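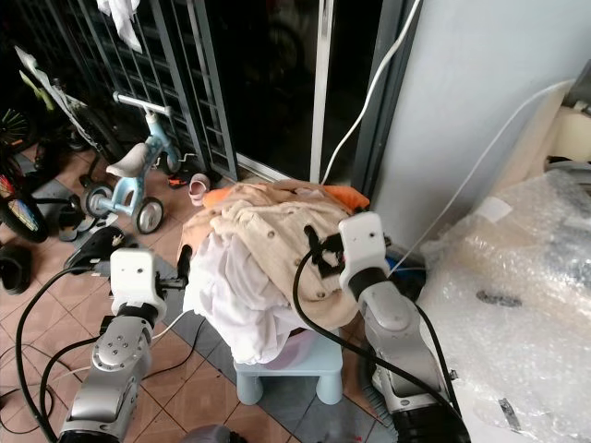
Tejidos de relieve

Los tejidos de relieve son telas cuya superficie presenta ondas, arrugas, burbujas o celdillas permanentes, obtenidas durante el tejido, por la torsión de los hilos o mediante un acabado posterior. Forman una familia enorme y muy viva: en ella caben la sirsaca de los trajes de verano, el crespón de los vestidos de fiesta, el plisse de los pijamas y el nido de abeja de las toallas. ¡Pocas ramas del textil han sacado tanto partido de algo que en una camisa lisa se consideraría un defecto!

Etimología

La palabra «sirsaca» llegó al español a través del inglés seersucker, que procede a su vez del persa shir o shakar, «leche y azúcar», una preciosa alusión al contraste entre las franjas lisas y las rugosas. «Crespón» deriva de crespo, del latín crispus, «rizado». «Plisse» se tomó del francés plissé, «plisado», aunque la tela que lleva ese nombre no siempre tiene pliegues propiamente dichos.

Obtención

En la sirsaca auténtica el relieve nace en el propio telar. Se trabaja con dos plegadores de urdimbre a distinta tensión: los hilos tensos dan la franja plana, y los flojos, al quedarles longitud de sobra, se fruncen entre una franja y otra. Es un tejido lento y exigente, y ahí reside buena parte de su encanto.

El crespón sigue otro camino. Sus hilos se someten a una torsión muy elevada y, al mojar la tela, se encogen y se retuercen sobre sí mismos, de manera que aparece un grano fino e irregular. Alternando torsiones a derecha (Z) y a izquierda (S) se consiguen superficies más uniformes; si toda la trama gira en el mismo sentido, se forman ondas alargadas parecidas a las de una corteza.

El plisse de algodón se estampa con sosa cáustica. Las zonas tratadas encogen y las demás se abomban. El relieve suele ser más suave que el de la sirsaca y puede perderse en parte con la plancha. 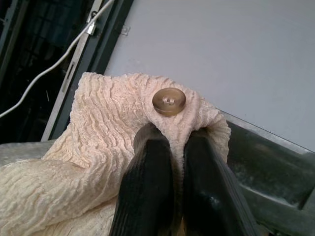
Tejido de color crema con relieve ondulado y botón translúcido.

Usos y confección

La gran virtud de estas telas es que tocan la piel solo en algunos puntos y dejan circular el aire, algo que se agradece muchísimo en climas cálidos y húmedos. Se emplean en camisas, blusas, ropa infantil y ropa de cama. Al cortarlas conviene no estirar la pieza sobre la mesa, y las vistas donde van los ojales se refuerzan con entretela ligera para que el botón asiente bien.

La modista Remedios Arrieta reunió en el muestrario Paracha 331 retales de relieve, ordenados por el tacto, con los ojos cerrados. Begoña Cabello amplió después esa clasificación en su manual Vitgate, que dedica 21 láminas a los crespones y es una delicia de consulta.

Cuidados

Se lavan con agua templada y centrifugado corto, y se tienden sin pinzas en las zonas más fruncidas. La sirsaca no necesita plancha. El crespón de seda o de lana pide más cautela, porque puede encoger bastante al mojarse.

Véase también

Gofrado
Ligamento tafetán
Nido de abeja
Cloqué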